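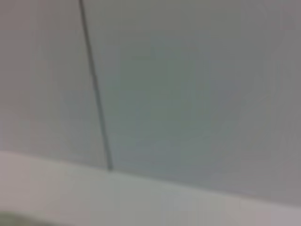

The Nuchit arm is a small robot arm built in a shared workshop in Broltmont by Vichien Kongkaew. It was designed to open and close cabinet doors and has a camera mounted at the wrist. The software looks for long lines first. On a plain gray front, the thin dark seam between two panels gives it a nearly upright line, and the edge where the gray meets a paler band gives it a second one running across. Both can be picked up when the picture is soft, so the arm does not need a sharp view to work out its angle to the surface.

Print this article | E-mail this article
Sep 30, 2025 | By Vichien Kongkaew

Construction

The arm has four joints and a reach of 900 millimeters. The links are cut from aluminum tube and joined by printed brackets. The base is bolted to a rolling cart that also carries the power supply and a used desktop computer. The first gripper had flat metal fingers, which scratched paint. It was replaced in June by a pair with rubber pads.

The joint controller is a board called Rotudier, drawn up for the project and soldered by hand. It reads the encoders and shuts off the motors if a joint draws too much current. Wiring runs outside the links, which makes repairs easier but limits how far the wrist can turn.

Software

The control program is named Masden. It finds edges in each camera picture, drops the short ones, and compares the rest with a stored drawing of the cabinet. The camera has a fixed lens and loses focus at close range. For the last part of a reach, Masden relies on the joint encoders and on a contact switch in the gripper.

Test log

Kongkaew recorded 2182 reaches with the present gripper. In 101 of them the arm stopped before touching the door, mostly after a cable snagged at the elbow. A longer cable loop has been fitted, but the log has not been restarted. Glossy doors remain a problem, as reflections can be taken for seams.

Filed under: Workshop Builds, Robot Arms, Home Automation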